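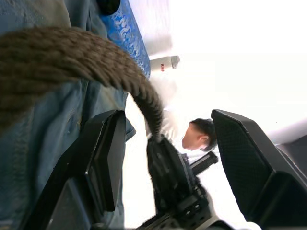 Thread on the planner rewrite, 3 Oct 2019.

1/ We took the fixed timeout out of the Fikance planner. It used to give up after 400 iterations and return whatever path it had. Now it returns either a valid path or an error, and the caller decides.

2/ The old behavior hid bugs. Mattes Frerichs replayed 3,119 logged requests through both versions. Most of the differences were paths the old one had returned with a small collision near the end. `plan_status` said OK on all of them.

3/ Two-arm requests are now planned jointly. Before, we planned the left arm, froze it, and planned the right arm around it. Fine when the arms are far apart, bad when they share a workspace.
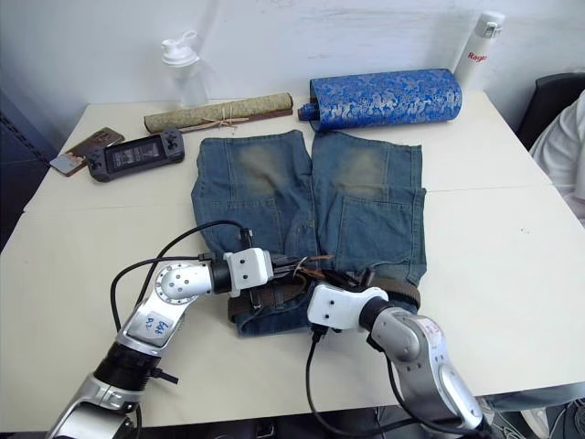 4/ The collision margin is now set per link pair. One global number was too big for the wrists and too small for everything upstream of them. With both grippers over the same waistband, like on these jeans, the old margin marked the goal pose itself as a collision. The cables are still not in the model. The loop on the left arm is covered by a padded capsule, and I'd like something better.

5/ Cost: joint planning is slower. We cache more than 4,000 roadmap nodes at startup to get some of it back. If you only use one arm, set `joint: false` and nothing changes for you.

6/ Config files from the Uvska branch need two edits:
- rename `margin` to `margin_default`
- delete `max_iter`

7/ Mirjam Hubmann is working on cable shapes next. Merge is planned for November. Send failing requests as logs, please, with the seed included.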